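Plate colour on white tables: a report on our spring project at Lusterdale

1. Background

The dining room at Lusterdale has had white tables since it was refitted, and the plates that came with them were white too. Kitchen staff told us in January that plates were being left behind after lunch, knocked with elbows, and sometimes missed when the tables were wiped down. Some of the older visitors also had trouble seeing where the plate ended and the table began. Our group was asked to look at whether a change of plate would help, and which plate to buy if so.

The budget was 4,000 pounds for the whole dining room, including trays and beakers. New tables were ruled out at the first meeting.

2. What we compared

We looked at three plates. The first was the existing white one. The second was a dark blue plate from the Clulell catalogue, and the third was a round pink plate from the Kiteo range. We chose plates close to each other in diameter so that colour would be the main difference, although the Kiteo plate has a slightly higher rim than the other two. 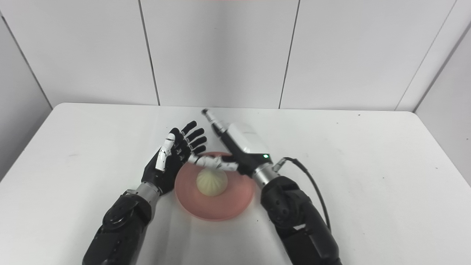 Contrast matters most at the outer edge, where a person reaches for the plate or puts one down next to it. We had expected the dark blue to do best by a long way and it did come first, but the gap was small. A salmon-pink plate near the middle of a white table is easy to find, and it does not look heavy in the way the blue one did when the tables were fully laid. Kitchen staff also said that dried sauce was harder to spot on the blue, so it went through the wash twice more often than we liked. Pale food such as rice, fish and mashed potato showed up well on both. On the white plate it did not.

3. Method

We kept a log over the spring term, mostly in March. Lunches were served on each type of plate in turn, and whoever was clearing wrote down any plate that had been missed, moved by accident or put back dirty. In total 858 lunches were logged. We did not log breakfast, as most people only have toast and use a side plate.

The trial portion was 200 grams of the main dish on every plate. This was the kitchen's idea – a small portion on a large plate leaves more of the colour showing, and they thought it might affect the result.

There were gaps. The log was not filled in on two days when the dishwasher was being repaired, and in the first week some people wrote "pink" for anything that was not white. We left those entries out.

4. Rim and shape

The pink plate is plastic with a raised rim and a flat centre set slightly lower. From a low angle the rim is what shows, and its colour looks a little deeper at the outer edge. The blue plate has almost no rim, and peas went over the side of it more than once.
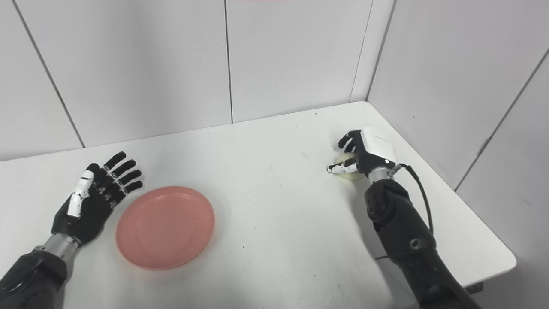
One of the kitchen staff, reading our draft, asked why we had not tried coloured placemats first, as they cost less and could be used with the plates already in the cupboard. We did discuss this. Mats have to be wiped and stacked separately, and at Lusterdale the tables are pushed together for the afternoon groups, so the mats would need collecting every day before two o'clock. We still think it is a fair point and a smaller site might prefer them.

5. Stacking and storage

Plates are kept on the open shelving by the hatch. The Kiteo plates stack evenly, but the higher rim means a full stack is taller than the same number of white ones and will not fit under the second shelf. The shelf can be moved up one notch. We tried this and the jugs then had to go elsewhere.

6. Recommendation

We recommend the pink plate for main meals, keeping the white side plates for breakfast until they wear out. The blue plate should be looked at again if Clulell brings out a version with a rim. Beakers were not tested and we have no view on them. The log sheets are in the project folder, along with the price list and the layout of the dining room before the shelf was moved.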